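Can a Computer Really Run a Store by Itself?

Computers at Work, for readers 8 to 12
By Elba Ocampo

Grown-ups who sell business software love the word "automatic." They say it the way a magician says "abracadabra." The orders send themselves! The shelves fill themselves! Let's see how much of that you should believe.

First, what is business software? Think of a company that sells pencils. Somebody has to know how many pencils are left, who bought some, who hasn't paid yet, and when to buy more. Long ago all of that went into fat paper books. Now most companies keep it in one big computer program, and everybody who works there looks at the same numbers.

One of the jobs you can hand to a program like this is called reordering. You give it a rule. For the pencil company the rule might be: "When we have fewer than 700 boxes, ask the pencil maker for more." Then the program checks the number every night while the workers are home in bed.

That sounds smart. Is it? Look at the rule again. The program compares two numbers and does one thing if the first is smaller. You could teach a patient little brother to do it. The computer is faster and it doesn't get bored, and those are good reasons to use one, but please don't let anyone tell you it is "thinking about pencils." It has never met a pencil.

And it only knows what people typed in. Suppose a worker at the warehouse counts 17 boxes but hits the 1 key and the 7 key and then leans on the 0 by mistake, twice. Now the program believes there are 1,700 boxes. That's more than 700, so it orders nothing. It will go on ordering nothing, night after night, looking very sure of itself, until a customer asks for pencils and there aren't any. 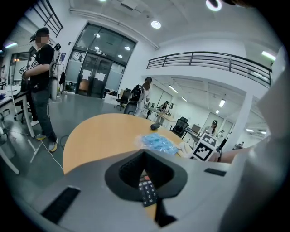
Mistakes can go the other way too. Biljana Kolev looks after the ordering program at Duvier, a company that sells school supplies. In May she opened her list of orders and found one for 1,912 glue sticks.

"We usually buy a couple hundred," she told me. "Someone had put the item number in the box where the amount goes. The program didn't blink."

Did the glue sticks come? No, and the reason is the part the ads skip. At Duvier, every big order waits in a line until a person clicks a button that says Approve. Biljana didn't click it. She fixed the number and sent the order again.

So the "automatic" ordering has a human in the middle of it. I asked the people who make Pondetura, the program Duvier uses, whether it could work with no human at all. They said yes, you can switch the Approve step off. I asked if they switch it off in their own office. They said they would get back to me. I am still waiting.

Some companies do turn it off for small, cheap things like paper clips. That seems fair to me. If the computer buys too many paper clips, you have too many paper clips. I wouldn't turn it off for anything that costs a lot or goes bad, like milk.

What about the newer programs that say they can guess what customers will want next month? They look at what people bought before and make a prediction. Sometimes the guess is good. Lots of people buy notebooks before school starts, and a program can spot that easily if it has old sales to look at. But ask it about a brand-new toy and it has nothing to go on.

Next time someone says a computer does a job all by itself, try asking them these questions:

Who made the rule?
Who typed in the numbers?
What happens if a number is wrong?
Who gets to say stop?

If they can answer all of them, the program may be pretty good. If they say "It just works," ask again.

WORDS TO KNOW
Reorder: to buy more of something you are running out of.
Approve: to say yes, go ahead.
Warehouse: a big building where a company keeps the things it sells.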